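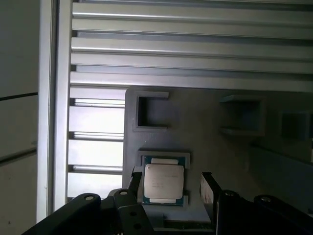

Cahier d'atelier, décembre

Reprise du bain de nickelage chimique, cuve 2

9 h 10. Bain remonté hier soir par Tobiloba. pH 4,7 à froid, corrigé à 4,9 à l'ammoniaque diluée. Mise en chauffe, consigne 88 °C. Agitation magnétique faible, le barreau neuf décroche au-delà du cran 3.

9 h 50. Palier atteint. Écart de deux degrés entre la sonde de la cuve et le thermomètre de contrôle. Je garde le thermomètre comme référence et je note l'écart sur l'étiquette de la sonde. À faire vérifier chez Navora avec le lot de janvier.

Préparation des éprouvettes

Plaquettes de cuivre, série Clurnbridge. Polissage au papier 600 puis 2000, sous eau, une direction par grain. Dégraissage alcalin cinq minutes, rinçage, dérochage sulfurique à 10 %, rinçage double. Activation au palladium sur la première moitié de la série, amorçage par contact avec un fil d'acier sur l'autre.

Rupture de film d'eau sur les plaquettes 3 et 8 après dégraissage. Repassées au bain, film continu au second essai. Je soupçonne le chiffon du poste de polissage, remplacé.

Dépôt

10 h 25. Immersion. Dégagement gazeux immédiat sur les plaquettes activées. Sur les autres, départ franc seulement une fois le fil retiré et replacé côté arête. La 6 n'a pas démarré, sortie et mise à part.

10 h 42. Première sortie, 17 minutes. Teinte homogène, légèrement jaune, pas de piqûre visible à la loupe.

11 h 05. Seconde sortie, 40 minutes. Trois plaquettes présentent un voile mat dans l'angle bas, côté agitateur. Orientation du porte-pièces à revoir : Eyvindur propose de le tourner d'un quart de tour à mi-dépôt, ce qui oblige à ouvrir le couvercle et à perdre de la température. Essai comparatif à prévoir, un seul paramètre à la fois.

Contrôles

Adhérence par quadrillage et ruban : conforme sur les activées. Écaillage en bord de trait sur la 9 (amorçage au fil). Pesées reportées dans le tableur Kunent, onglet « cuivre ». La balance dérivait en fin de matinée, pesées de la seconde sortie à refaire après étalonnage, ne pas utiliser les épaisseurs calculées d'ici là.

Titrage du nickel à l'EDTA : virage difficile à lire, murexide trop vieux. Préparer un mélange frais avec NaCl.

À suivre

Commander papier 2000 et murexide.
Coupe métallographique de la 4 et de la 9, enrobage à froid.
Demander à Ogundipe la fiche du stabilisant, la version du classeur est périmée.
Filtrer le bain avant arrêt prolongé. Couvercle en place, cuve étiquetée.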